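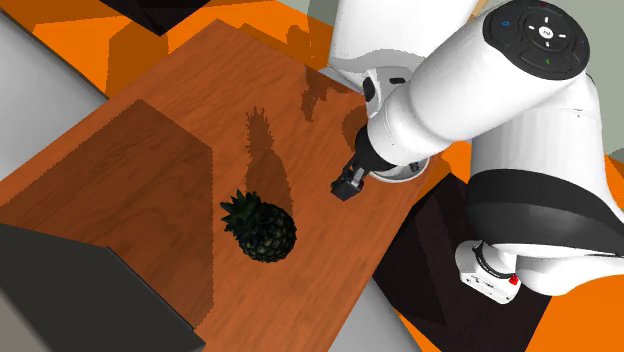 ### 3.2 What to buy, and in what order

**Figure 2.** Simulated work cell with a single object, a pineapple, on the table. The arm is shown with the gripper still above the tabletop.

The Pallamden line packs mixed fruit into boxes, and the budget for automating one station of it was fixed before anyone asked us what a station should contain. This is the usual order of events. We therefore treat the choice of equipment as a planning problem with a hard ceiling, and we do most of the planning in simulation, where a second arm costs as much as the first and neither has to clear customs.

The simulated cell in Figure 2 is the cheapest layout we were willing to defend: one arm, one two-finger gripper, one table, and a base standing just off the table's edge. Every candidate purchase was added to this layout and had to earn its place. A purchase earned its place if the cell, with that item included, completed more picks per unit of money over the planning period than the cell without it. We ran 655 simulated picks for each configuration, using the same starting positions each time so that no vendor could complain of bad luck.

Pineapple was chosen as the planning object for reasons that will be plain to anyone who has tried to pick one up by the wrong end. A gripper that is sized for the body may close on the crown, and the crown bends. In our early budget drafts we had planned around oranges, and the oranges made everything look affordable. Switching to pineapple moved the gripper from a minor line item to the second largest, behind the arm itself, where it has stayed.

Three findings from this exercise shaped the final order.

First, the arm was the easiest decision. Among the arms that could reach the whole table from a side mounting, the differences in simulated pick rate were smaller than the differences in delivery time. We stopped comparing speeds at that point and began comparing calendars.

Second, lighting deserved its own budget line. The simulator lets us place a strong directional light wherever we like, and with one in place the shadow of the crown is nearly as sharp as the crown. The Uveo detection software, in the version we licensed, proposed grasps on the shadow in 29 of the 655 picks. It was quite confident about them. Diffuse overhead panels removed the problem in simulation and cost less than the upgraded camera we had been about to request, so the camera request was withdrawn – with some regret, as it was a very nice camera.

Third, spare parts belong in the purchase and should not be left to the maintenance budget, which at Pallamden is spent by March. We priced a spare set of fingertips and a spare wrist cable with the first order. Following the replacement rule given by Mihăilă, we assumed that fingertips wear out by number of closures, whatever the calendar says, and set the interval at 200 hours of line time. The rule was written for metal parts and we apply it to fruit with the confidence of people who have no other rule.

What the simulation cannot price is installation. The virtual base is already where it should be. The real one needs a level platform, a power drop, and a stretch of floor that is currently claimed by a pallet wrapper with seniority. Ulel, the integrator, quoted 549 hours for the full station, including guarding and operator training. Our own first estimate had been much lower and is omitted here out of kindness to its authors.

We added the Ulel figure to every configuration equally, which leaves the ranking unchanged but does alter the mood of the table. Once installation is counted, the gap between the cheapest gripper and the one we recommend becomes small enough to approve in a single meeting. The sensitivity of the ranking to gripper price and to fruit mix is taken up in Section 3.3.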